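I've been putting this post off since April because every time I sit down to write it I change my mind about how I feel. So this is me writing it on a Monday night with a bowl of cereal, and you get whatever I think tonight.

For anyone new: I work at Utulport, where we put together and check the sets that go out to show kitchens and play cafes. Dishes, pretend fruit, mugs, bottles, the whole lot. My job for years was the sorting table. Stuff comes back, you tip it out, you pick it up, you decide where it goes. I was fast! I could clear 90 pieces before the coffee finished dripping and still have a full conversation with Rutilio Villaseñor about his truck.

Then Vuva came in with the arm.

It lives at the white table now, and the first thing it had to learn was picking up. Plates, bowls, a banana, the red bottle. I stood there with my arms crossed like somebody's grandmother, watching that black gripper go for a bottle I could have grabbed with my eyes shut.
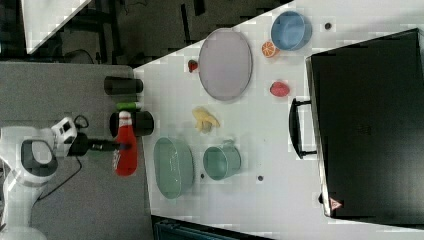
## What my day looks like now

So I don't sort much anymore. I set the table up (strawberry here, orange slice over by the blue bowl, and so on), I start the run, and I write down how it went. Then I mess it all up and do it again. We do 60 runs on a full shift, and by the last few I'm talking to it. "Come on, buddy, it's right there." Rutilio says he can hear me from the loading door.

The odd part is how much I've had to think about things my hands just did. Sarahí Camacho, who runs our floor, asked me how I knew where to hold a mug so it wouldn't spin, and I had no answer. I picked up a mug. I put it down. I picked it up again, slower. I felt ridiculous, and then it was kind of great, and we spent most of an hour on it. I've never had a boss take notes on me holding a mug before.

My wrists are better too. I used to sleep in a brace three nights a week and now it's in a drawer someplace. I'm not going to pretend that's small.

What I miss is the noise. Four of us used to work that table, and you got everyone's news whether you wanted it or not. Two of the girls moved over to Navum, the packing side, and they like it fine, but lunch is at a different time and I keep finding things out late. One of them got engaged and I heard it from my cousin!

The other thing is that I'm watching now, and watching makes me tired in a way that sorting never did. You can't drift off. If it's lining up on the ketchup, your eyes are on the ketchup.
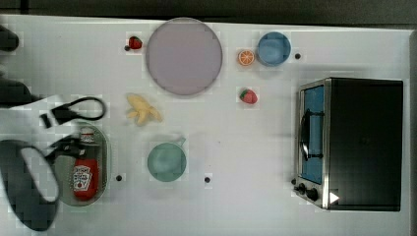 I told Sarahí that, and she moved us to shorter turns, 70 minutes and then you swap out and go do something with your legs. It helped a lot. She also got us a bump in pay for the setup work, after I asked twice and Rutilio asked once, louder.

Do I worry? Sure. My mom worries more. She did piecework at Esquivel for years and she has opinions about machines, and I don't have a good comeback for all of them. I asked straight out at the last meeting if my job was going away and the answer was "not this year," and I wrote that down with the date on it.

Meanwhile I've signed up for the class where they teach you to change the grippers yourself. It starts next week and Rutilio's coming with me, mostly for the free sandwiches, he says. I'll let you know how it goes, if I can still type with all my fingers.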